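Subject: Re: [caver-build] pouch picks, finger opening and the cardboard deck
Date: 31 Dec 2021
List: caver-build

On the earlier question about grasp failures:

> I have the same two-finger gripper on a Galindo arm and I can't get past
> about half on sealed pouches. Boxes are fine. Two things I'd like to know
> from whoever is running the bench at Zostia. First, are you closing on
> the contents or on the flange? Second, what is under the parts? My deck
> is bare melamine and the pouch skates as soon as one finger touches
> before the other. I tried more closing force and it only skates faster.
> Also, does anyone have the fingertip drawing with the squared end? The
> one in the Caver repo is still the rounded version.

Contents, always. The flange is no use as a grasp target. It folds, it gives different edges every time the pouch is set down, and when the fingers close on it the heavy part swings. Closing on the bulge in the middle works as long as the fingers come down far enough to get past the top of it. My first version stopped 8 mm too high and pinched the film only. It lifted the pouch and dropped it on the way to the bin, which the logger counted as a success until I moved the check to after the release.

Numbers since the February rebuild: 2,957 attempts in total, all item types. Of those, 984 were soft sealed pouches, and 352 of the pouch attempts failed. Most of the failures are from before the height fix. I haven't split the log by firmware version yet, so don't read a trend into that.

On the deck: corrugated cardboard, matte side up. It has enough friction that the first finger to touch doesn't push the pouch away, and it gives a little if the tips run into it. The drawbacks are known. It isn't one sheet, the panels overlap, and the step at the seam can catch a fingertip if the approach is low and crosses it. I now keep the pick zone on the near side of the seam and have a keep-out line in the planner config:

 deck:
 surface: cardboard
 keepout: seam
 approach: vertical_only

Tape over the seam was worse. The tape is shiny and the depth camera loses it.

The same thing happens with the pouch film, and that is the part I'd look at before touching the force settings. Highlights on wrinkled plastic leave holes in the depth map, usually right on top of the mound. If the hole filter takes its value from the deck, the planner thinks the middle of the item is flat and picks the flange. Turn off the fill, take the median of what is left inside the mask, and subtract a fixed offset. Moving the lamp so it lights the deck evenly also helped more than I expected.

Opening: start fully open and center over the mound before descending. I used to pre-close to save time and it clipped the flange on one side often enough to rotate the part. The time saved was not worth it.

Force: leave it at the low preset. The Ferov driver has a bug where the preset resets to default after an emergency stop, so write it again at the start of every cycle.

The squared fingertip drawing is in the fingers branch. It was never merged. Print it flat on its wide face, otherwise the layers split at the tip. Mine are on the third pair. Check the hole spacing against your own mount before printing both, as the Galindo flange came in two patterns and I only have the older one.

Still open on my side: pouches that lie partly outside the camera's view. The mask gets cut, the centroid moves inward, and the grasp lands off center. For now the script rejects any mask that touches the border and asks for a re-place by hand.

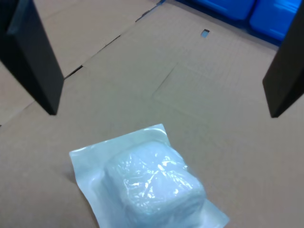

Fingers open over the cardboard deck, sealed pouch low in view and running past the bottom border.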